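About Stilwood

Stilwood packs snacks for other people's brands in Pumuvville, out of a building that used to sell carpet and still looks ready to. There are 30 of us. Periklis Gavalas started the firm with one heat sealer and a loan from his brother-in-law, who mentions it at Christmas.

For years the job was tongs, tray, bag, repeat, until your thumb filed a complaint. Then we bought arms.

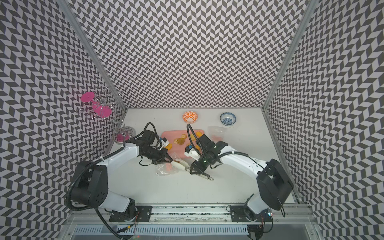
Before they arrived we held a meeting, with doughnuts, which put everyone on guard. The promise made was that no one would lose a job to them, and so far no one has. Gilbert, our longest-serving packer, now teaches the arms and corrects them in a tone he used to save for his sons. His hourly rate went up. So did his opinions.

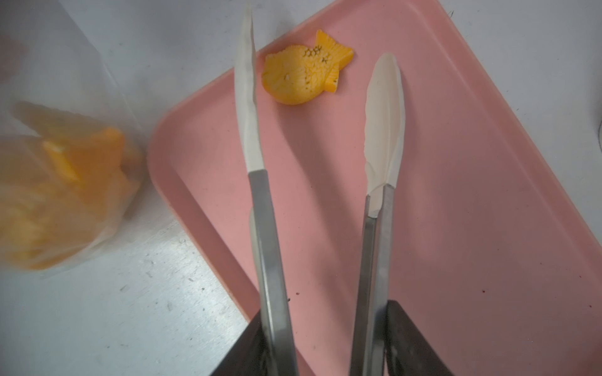 Packers here work 4 days a week now, and Sunday shifts are gone. What's left for people is the checking, the fussy orders and the arguing with suppliers. The arms get the dull part: white-tipped tongs, a pink tray, one orange fish at a time. They are slower than Gilbert, as he will tell you.

We ship 380 cases on a good day and run a second, smaller site in Sindley. Visitors are welcome at either after 3 p.m. Closed shoes, please.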